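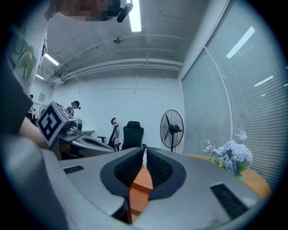
Last changed: May, by H. Tuhumury (Building Services)

Gourlay House, Povville
Office rooms: frequently asked questions

This page covers the office rooms on the upper floor of Gourlay House: lighting, blinds, tables, small parts work, fans, wall fixings and clearing up. For parking, mail and door cards, see the tenant handbook.

LIGHTING AND CEILING

What kind of lighting is installed?
Fluorescent tubes, mounted on the ceiling and switched in rows. The row nearest the door is on the left-hand switch. The remaining rows are on the right-hand switch. There is no dimmer, and one should not be added.

One tube flickers or has gone dark. What do I do?
Report it in Mellmont under "Lighting" and give the room number and the row, counting from the door. Do not twist or remove the tube. Building Services replaces both tubes in a fitting together, so the color matches. Faults logged before 10 a.m. are normally handled the same day.

A tube hums after it is switched on. Is that a fault?
A low hum during the first few minutes is normal on the older fittings. If it continues past half an hour, report it.

Is the light level high enough for detailed work?
With all rows on, it is adequate for reading, assembly and sorting. Work that needs 1,000 lux or more at the table needs a task lamp. Lamps are kept in the supply closet and are signed out by the day.

Can I hang anything from the beams or pipes?
No. This includes light items such as paper signs and cable loops. The beams and pipes are inspected from below, and anything attached to them is taken down at the inspection. Small fittings on the ceiling must also be left clear and uncovered. Keep stacked boxes at least 18 inches below the ceiling.

GLASS WALL AND BLINDS

Who may adjust the blinds?
Anyone using the room. Leave them as you wish during your booking. At the end of the day they are lowered and closed.

The blinds on the glass wall will not lower evenly.
Raise them fully, release, then lower again slowly. If one side still hangs lower, stop and log it. The blinds are under a service contract with Danent, and a forced cord is charged to the room's cost code.

Can I tape notes or drawings to the glass?
Removable tape only, on the inside face, and clear of the blinds. Tape residue should be cleaned off with the glass spray in the supply closet. Scrapers are not allowed on the glass.

Do closed blinds make the room private?
They block the view. They do little for sound. Calls that should not be overheard should be taken in the phone room next to the stairs.

TABLES

What is the round table suited for?
Seated work by two to four people, and handling of small items that need to be within reach of everyone. The top is light wood with a clear finish. It should not be used for cutting, soldering or gluing without a board underneath. 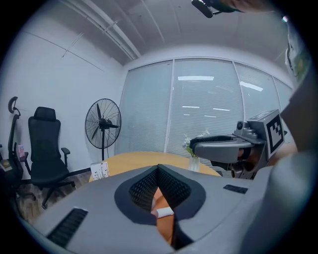
Small office room: round table, with the glass wall and blinds.

Can the round table be moved?
Yes, within the room. Lift it with one person on each side. Dragging loosens the joint between the top and the base. Return it to the floor marks afterward. It does not go through the door with the top attached, and the top is not to be removed by tenants.

How should the top be cleaned?
Use a cloth dampened with water and a small amount of dish soap, then a dry cloth. Wipe with the grain. Do not use alcohol wipes, bleach, furniture spray or the rough side of a sponge. Ink marks that do not come off with soap should be left alone and reported.

A cup left a ring. Can it be fixed?
A white ring is moisture in the finish and often fades within two or three days. A dark ring has gone into the wood and needs sanding, which is done on Friday afternoons when the room is free. Please log either kind.

SMALL PARTS AND TABLETOP WORK

May we handle small parts in these rooms?
Yes. Blocks, short cylinders, caps, pegs and similar dry parts are fine. Liquids other than drinks, powders and oiled parts belong in the workshop on the ground floor.

How do we keep cylindrical parts from rolling off?
Three methods work on the round table:

A shallow tray with a raised edge.
A non-slip mat, rubber side down. The thin felt ones slide.
Laying the part across a flat-faced block, for short pieces only. A bump to the table will still send it to the floor.

Trays and mats are on the second shelf of the supply closet.

Does the color of the parts matter?
It matters for finding them later. Orange parts stand out well on the light wood and on the floor. White parts are easy to lose against paper. Put a dark mat under white parts.

A part has dropped on the floor and cannot be found.
Turn on every row of lights and look from floor level with a flashlight held flat. Check along the foot of the wall and around the table base first. If it is still missing, leave a note on the door so that the cleaning crew empties the vacuum into a clear bag. Found parts are kept for one month in the box at the front desk.

Can parts stay on the table overnight?
Only if the room is booked to the same group for the next morning and the parts are in a covered tray labeled with the group's name. Unlabeled trays go to the front desk. Loose parts are swept into one bag, and sorting them out again is the group's job.

FANS, HEAT AND AIR

What temperature are the rooms set to?
Heating is set to 67 degrees Fahrenheit during working hours. Room users cannot change the set point. Requests for a change must come from the tenant's named contact and apply to the whole floor.

Can I use a fan?
Yes. Small fans are provided on request. A fan should stand near a wall or in a corner, out of the walkway, with the cord running along the wall. Plug it straight into a wall outlet. Power strips are for desk equipment only.

The fan blows small items or paper around.
Point it at the wall. The air will still move, and the draft over the table will be lower.

May I bring my own fan or heater?
Fans are allowed after a cord check, which takes five minutes at the front desk. Heaters are not allowed at any time of year.

WALLS AND PICTURES

Can we hang pictures?
Small framed pictures are allowed on the painted walls. Use the screw hooks supplied by Building Services, one per frame. Adhesive strips pull the paint off and are not accepted. Log the request in Mellmont with the frame size and weight, and someone will come up to fit the hook.

Can we move a picture that is already there?
Ask first. Some of the pictures belong to the building and some to earlier tenants who have left them on loan.

Can we paint a wall?
No. The walls are kept white on the whole floor. Scuffs are touched up twice a year, and the paint is not given out.

BOOKING AND CLEARING UP

How do I book a room?
Through Mellmont. Bookings are made in half-hour blocks. Room 41 is the smallest on the list at 167 square feet and can be booked for a full day without approval. Longer bookings need a cost code.

How should the room be left?
Table wiped and back on its marks. Chairs under the table. Trays, mats and lamps returned to the closet. Fan switched off and unplugged. Blinds closed if yours is the last booking of the day. Lights off, both switches.

What happens if it is not left that way?
The first time, the person who made the booking gets a message. The second time, the cleaning charge goes to the cost code.

Something on this page is out of date. Who do I tell?
Hakim Tuhumury, Building Services, ground floor, or use the "Page correction" form in Mellmont. Give the heading of the entry that needs changing.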